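Ticket 2288
Component: Transcript search, Cidow archive portal
Collection: Levchenko (petitions, speeches and meeting minutes on land rights, 1930s)
Priority: 2
Status: Resolved, one follow-up open

Reported problem

Full-text search over the Levchenko collection returns incomplete results after the April reindex. A query for "reserve" returned the printed pamphlets and none of the typed petitions. The petitions open normally from the browse list and their transcripts display in full. Only search is affected.

Steps to reproduce

Open the collection, select "Search within transcripts," enter any word that appears on page one of a petition, and submit. The petition does not appear. Clearing the cache and signing out made no difference. Same result in two browsers.

09:10
Confirmed on the public site and on staging. The index reports 1669 transcript pages for the collection. The repository holds 2288. The missing pages are all typed or handwritten items. Printed items are complete.

09:45
Checked the Skevance import log. No failed jobs. Every transcript was read and passed to the indexer, so the loss happens after import.

10:30
Compared the record for a missing petition with the record for a working pamphlet. The pamphlet has its language field set to "en". The petition has "en-AU". The indexer configuration was replaced during the April upgrade, and the new version accepts only two-letter language codes. Records with any other value are skipped and written to the debug log, which is turned off by default.
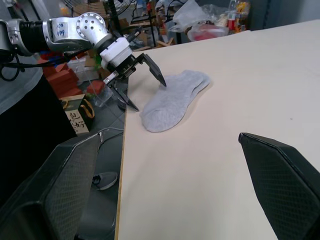
Gripper fingers near a gray sock on a cream-white tabletop.

11:15
Turned on the debug log on staging and ran the indexer again. The skipped records match the missing pages. Cause confirmed.

Two ways to fix it:

Change the language field in the records. Rejected. The catalog entries were agreed with the community organizations named in the deposit terms, and fields are not edited without going back to them.

Add a mapping in the indexer so that regional codes are read as the base language. The records stay as they are. Chosen.

13:20
Mapping added on staging. Index count is now 2288. "Reserve" returns pamphlets and petitions together. Phrase search works on the petitions, including phrases that run across a line break.

13:50
Side effect found. Three items in the result list show the wrong heading. They carry period titles supplied by the original publisher, and the portal should show the revised title with the period title below it — the April template reverses the order. Unrelated to the language code, but more visible now that the items are back in search.

14:40
Template corrected on staging. Content advisory still appears before the transcript opens, as required for this collection. Access restrictions tested with a signed-out account: restricted minutes do not appear in results, and no text from them shows in the snippets.

15:30
Released to the public site. Reindex completed without errors. Counts match the repository.

Follow-up

The Vusari collection uses the same language codes and is scheduled for import next. Apply the mapping before that import runs. Request to turn on skipped-record warnings in the standard log is open with Skevance.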